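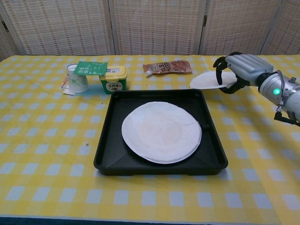 Rainer Rothe objected, when he read an early draft, that people eat less from a small plate only when they serve themselves, and we have come to think he was largely right.

Figure 3. A round paper plate in a square tray, on a checkered tablecloth.

4.2 Plate size and second helpings

In the Mensah study we asked 117 diners to fill their own plates at a long shared lunch, and we let them go back as often as they pleased – a kindness to them and, we admit, a headache for our scales. The 31 diners who went back at least once took smaller portions the first time, yet left the table having eaten just as much as their neighbors. At Raso, where the kitchen dished up a fixed 400 grams, plate size made no difference we could find. We return to the six diners who skipped lunch in Section 5.

We use cookies to improve your reading experience. Accept | Settings

© 2023 Mutetia Papers | Contact | Back to top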